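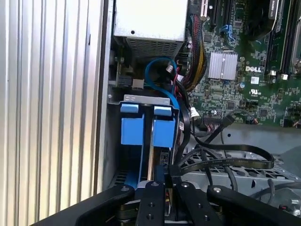
I have been trying to decide what to do with my father's recipes since January. He wrote 104 of them over the years, and they are in three places: a green binder, a shoebox, and an old desktop computer that he used from the time I was in high school. The binder and the shoebox were easy. The computer was a tower like any other from those years, power supply at the top, green motherboard, a square finned heatsink in the middle of the board, and a hard drive holding everything he typed after he gave up on handwriting. I got the files off and put the drive in a drawer. The recipes themselves have taken much longer.

The first problem is that he didn't write for other people. His bean soup says "onions, the usual" and "cook until Birsen comes home." Birsen Tatlı lived across the hall from us on Ashby Street and worked at the bakery, and she came home at 2. It took me a while to work out that he put the beans on after breakfast, so the soup needs most of a morning. I called her to check. She remembered the soup and said he never soaked the beans, though the recipe says he did.

The second problem is that he kept changing things and saved each version under a new name. There are six files for the plum cake. The oldest uses butter, the next two use margarine, and the rest go back to butter with less sugar. I baked three of them. The fourth version is the one I remember, with the plums cut side up and the crust a little too dark on the bottom. I'm keeping that one and leaving the others out.

Measurements are another matter. He used a blue enamel cup for flour, and my brother has it now. He measured it for me at 77 ml short of what I would call a full cup, filled to the line where the enamel is chipped. That explains why my bread was always stiff. If you have inherited recipes that don't come out right, I'd suggest finding the cup before you blame the oven.
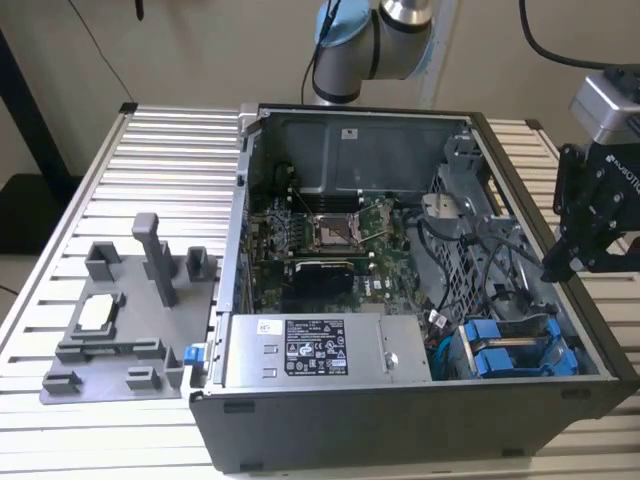 Desktop tower on its side with the panel off.

I've settled on a plain format. Each recipe gets a page, with his wording on the left and mine on the right. Where I couldn't work out what he meant I left the right side blank. Aidan Nic Aodha, who I used to work with at Tosteck, offered to do the layout and talked me out of a fancy typeface. He also thinks I should leave in the notes about the weather, and I agree. "Rain, dough slow" is useful to know.

Printing was the last thing to decide. The shop in Lakeck wanted an order of 2,000 for the price I had in mind, and I have eleven cousins. So it will be spiral binding at the copy place, and anyone who wants a second copy can ask me.

I still have the pickles to do. There are two versions and they disagree on the vinegar, and it is too early in the summer for decent cucumbers. I'll make both in August and write down which one my aunt finishes first.

Posted 6/16/22 in Kitchen, Family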